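4.2 Guest appearances and the return of occasional viewers

It was a pleasure to find how much people had to say about guest roles, and we have tried to keep as much of that talk as the space allows. The comments come from the message board attached to Carkent, a light drama set in a seaside hotel, which ran for 18 episodes over three short seasons. We read 2,490 posts in all, and in them we looked for any mention of an actor who appeared in a single episode. Viewers who had drifted away from the show often came back for one familiar face – usually someone they remembered fondly from Narngate, the older hospital serial – and then stayed to grumble or to cheer through the weeks that followed.

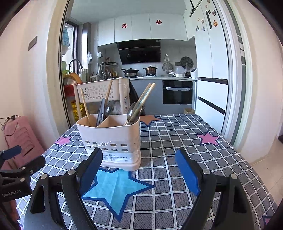

Figure 3. Checked tablecloth with a star pattern.

One poster, writing as Lambert, objected that the guest parts were far too small, and that a good actor had been given 6 lines and a suitcase to carry. Others took up the complaint with real feeling, and the thread grew into the longest on the board. What struck us, reading it through more than once, was how forgiving most of these viewers were. They wanted the visitor to have a proper story, yes, but they were also happy to fill in the gaps themselves, and 20 of them wrote short scenes in which the guest came back to the hotel for another stay.

We would not want to lean too hard on a single board, and a friendly one at that. Still, the same pattern shows up in the smaller set of posts on Fatness, a sitcom with a very different audience, and we turn to those in the next section.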